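Druketti gripper set for two-arm robots: good fingers, bad habit of letting go

I wanted to love these. We run a two-armed robot at our little shop in Wistville, mostly tabletop stuff (wiping panels, flipping panels, sliding panels from one spot to another), and the grippers that came with it were worn out. The Druketti set had the right bolt pattern and shipped fast, so I talked my boss into it in October and put them on the same afternoon.

First the good part! The fingers are great. They close square, they don't wobble, and the pointed tip gets under thin edges our old ones just skated over. Setup took me 40 minutes with one coffee break in there, and the manual is written by somebody who has held a screwdriver.

Now the fault. Every so often the left gripper stops listening. The arm keeps moving along its path like nothing is wrong, but the fingers stay however they were when the signal dropped. If they were open, fine, you get a missed grab. If they were closed on something, the arm drags that something wherever it's headed next. I've had it happen 3 times now, and the last one put a nice long gouge in a tabletop and shoved a panel onto the concrete.
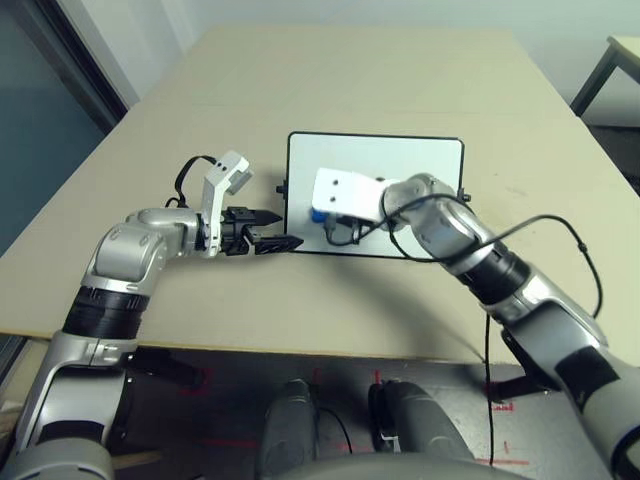
Page last changed: October, 4:20 p.m.

The job we run most is the flat white panel with the thin black frame and the little black knob on each side. Left fingers come in at the edge, right arm works over the top. It's about as gentle as robot work gets, and that's what bugs me, because if it can go wrong on this I don't want to see it on anything heavy.

My best guess is the cable. It leaves the back of the wrist in a loop, and I think a big elbow bend tugs on the plug just enough to break contact. I swapped in a Nieto cable with a locking collar and haven't had a dropout since, but that's only 20 hours of running, so don't hold me to it. (The stock plug has no lock at all, only friction. On a part that moves all day!)

What really costs it stars is that there's no alarm. A gripper that loses its signal should stop the arm, full stop. I wrote to support and got a polite note saying the controller is supposed to catch that. Well, mine doesn't, and the box says it works with mine. I ended up adding my own check so the arm halts if the fingers don't answer, and until that was in I kept a hand on the stop button and everybody else on the other side of the tape.

Would I buy it again? At this price, maybe, with the better cable ordered the same day. The Deltano set costs a good bit more but has a screw-on plug, and if you've got people working close to the arms I'd pay the difference. Druketti says the fingers are good for 2,000 hours. I believe that part.

Two and a half stars, rounded up to three for the fingers. I'll update if the cable holds.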